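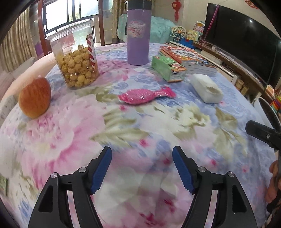 A floral cloth on a round table. Printed flowers like these hide small marks better than a plain ground.

How to wash and look after a printed tablecloth
July. By the Grosilby household desk

A printed cloth gets more wear than most things in the house. It takes gravy, candle wax, felt-tip and the bottom of every hot mug, and it still has to look decent when people come round. The method below is for cotton and for cotton and polyester mixes. If yours is linen, use the same steps but iron it damper. Wipe-clean cloths need a different treatment and are not covered on this page.

Before you start

Read the care label. If it has been cut out, treat the cloth as a 30-degree wash. Test the colours by pressing a damp white rag on a dark part of the print, somewhere near the hem. If colour comes off on the rag, wash the cloth by itself in cool water and skip the soaking step.

You will need:
Liquid detergent for colours
A soft nail brush
A washing-up bowl
White vinegar
Kitchen paper
A blunt knife

Step 1: Shake and scrape

Take the cloth outside and shake it. Lift off anything dried on with the blunt knife, working from the edge of the mark towards the middle. Wax comes away more easily after half an hour in the freezer in a carrier bag. Whatever wax is left can be drawn out with a warm iron over kitchen paper. Change the paper as it fills up.

Step 2: Treat the stains

Grease: rub in a few drops of washing-up liquid and leave for 20 minutes.
Tea and coffee: dab with vinegar mixed half and half with water.
Red wine and berries: hold the cloth tight over the bowl and pour cool water through from the back.
Tomato: cold water from the back, then detergent. Hot water will set it.
Egg and milk: cold water only at this stage.

Use the nail brush gently and go with the weave. Hard scrubbing lifts the surface of the print and leaves a pale patch that will be there for good.

Step 3: Soak

Fill the bath with enough cool water to cover the cloth and stir in 100 ml of liquid detergent. Leave it for 2 hours and turn it over once. Do not leave it overnight, as dark pinks and reds are the first to run.

Step 4: Wash

Fold the cloth loosely and put it in the drum with nothing else, or with a few napkins from the same set. Choose 30 degrees and a spin of no more than 1,000. A faster spin puts in creases that are hard work to iron out. Leave out fabric softener, which makes cotton slower to take up water and can trap old grease.

Step 5: Dry

Hang it over two lines so that the weight is shared, print side in. Strong sun fades pinks and purples first. A round cloth should be pulled straight at the hem while it is wet, or it will dry with a wavy edge. Avoid pegging it in one place.

Step 6: Iron

Iron on the wrong side while the cloth is still slightly damp. With a round cloth, begin in the middle and work outwards, turning it as you go. For a rectangular one, fold it lengthways and iron each half.

Storing

Roll it round a cardboard tube if you have the space. Otherwise fold it a different way each time, as a crease kept in the same place will wear through. Make sure it is fully dry and keep it out of plastic bags.

If the hem has come down, mend it before the next wash. A loose hem catches in the drum and tears.

Comments

fuline_linens
We do ours at 40 and have never had a problem, but they are all pale.

Ngau
What about turmeric? Tried vinegar and it went nowhere.

Grosilby
Detergent first, then dry it outside. Sunlight fades turmeric, so this is the one time to hang it print side out. It may need a second go.

prukitz
The freezer bag worked on the wax. Still got a faint ring where the candle was red.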